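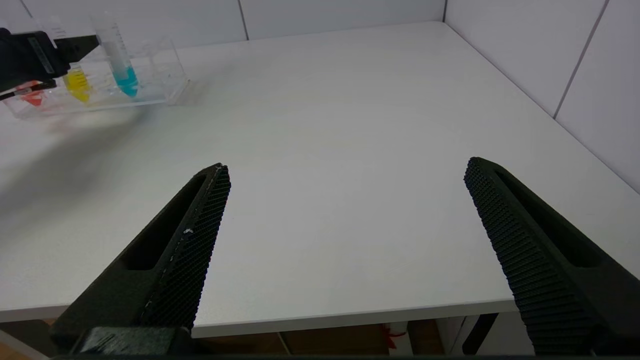 Rack and tubes from the Gelell set, turquoise mix at the right.

Gelell Colour Mixing Set
Sold by Tultico
Stock code 619
$26 plus postage
In stock

Bench set for colour mixing, pouring and measuring. Clear acrylic rack, conical tubes, clear plastic measuring cups, a pink mixing bowl. Food colouring not supplied, any supermarket brand does the job. Suits kitchen table, classroom, rainy school holidays.

Replaces the old Dororness set, now finished. If you had the Dororness rack the new tubes will fit it. The old lids do not fit the new tubes, please don't order them together, we keep getting them back.

What's in the box

Rack, clear acrylic, one piece, nothing to assemble
Conical tubes with graduation lines, 6
Screw lids for the tubes, same number
Measuring cups, clear plastic, black markings in ml, 2
Bowl, pink plastic
Instruction sheet, one side only, print is small

About the rack

Clear all round so you see the colour from the side as well as the top. Stands on its own, the tubes stand up in it even though the ends are pointed. Peel the film off before use, both faces. People miss the inside face and then write to say it arrived cloudy.

Rinse in cool water, soft cloth. No dishwasher, no metho, no window cleaner – acrylic will craze and we can't replace it for that.

Tubes

Conical bottom, so a small amount still shows up as a decent bit of colour. Good for comparing a weak blue with a strong one. Lines on the side are faint, fine for kids' work, not for anything you'd write up. Lids are firm. Littlies will want a hand with them.

Colouring stains if left over a weekend, red worst, then green. Warm water and a drop of detergent straight after, bottle brush for the point. A bit of bicarb gets most of the rest out.

Spare tubes sold seperately, see the spares page.

Cups

Clear, slightly frosted, thick rolled rim. Markings are printed in black and read in ml. Read at eye level with the cup on the table, not held up. Wash by hand, don't scrub the numbers. They also get used for medicine-cup type jobs, paint, resin, fish tank drops and so on. Once a cup's been used for any of that keep it out of the kitchen please.

Starter mix from the sheet

Fill a cup to 40 ml with tap water. One drop blue. Swirl. Tip a little into a tube and put it in the rack. Another drop in the cup, swirl, next tube. Keep going along the rack and you get a run from pale to dark. Then start again with yellow and combine the two in the bowl. Turquoise takes far less yellow than you'd think, go easy.

Put newspaper down. Colouring gets on everything, grout especially. 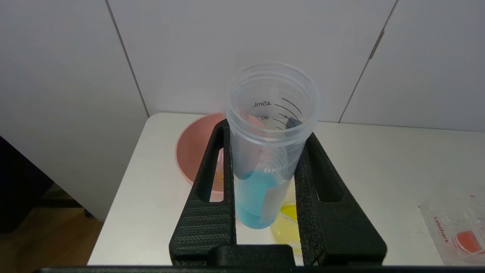 Unnur Hauksdóttir wrote in to say the cups are the part her class fights over, and that pouring back from the bowl is the hard bit for small hands. Could we do a bowl with a lip? She has been going cup to bowl to cup with a little funnel and loses less that way. Also asked for more cups per box.

Reply from the shop: no lipped bowl yet, we have asked. Extra cups can be added at checkout, scroll down past the postage options, it's a bit hidden. Funnels we don't stock.

Class packs

Schools and centres can order the set in bulk, email Andor Győri through the contact form, put "class pack" in the subject. Quote comes back next working day usually. Orders go out without the retail box unless you ask, saves a heap of cardboard. Purchase orders fine. Term one stock comes in March, if you need it sooner say so and we'll look at what's on the shelf.

The Baldursdóttir activity cards go well with this set. Sold on their own page. Laminated, wipe clean, they cover mixing, dilution and reading a scale. Nearly all of the cards work with what's in the box, the exceptions need an eyedropper.

Postage and returns

Orders in by noon leave the same day. Small parcel rate for one set, ask for a rate on more. Pickup okay, ring first.

Returns on unused sets with film still on the rack. Cracked on arrival – send a photo of the rack and the carton, keep the packing, we'll post a new one. Tubes lost down the back of the couch not covered.

Safety

Adult supervision. Tube lids are small, keep away from under threes. Water and food colouring only if kids are using it. Not for hot liquids, the cups go soft and the rack can warp. Not a lab product, no certificate of accuracy suplied.

Spares for stock code 619
Tubes with lids
Tubes without lids
Measuring cup, single
Rack only (out of stock, back order okay)
Bowl, pink only, other colours discontinued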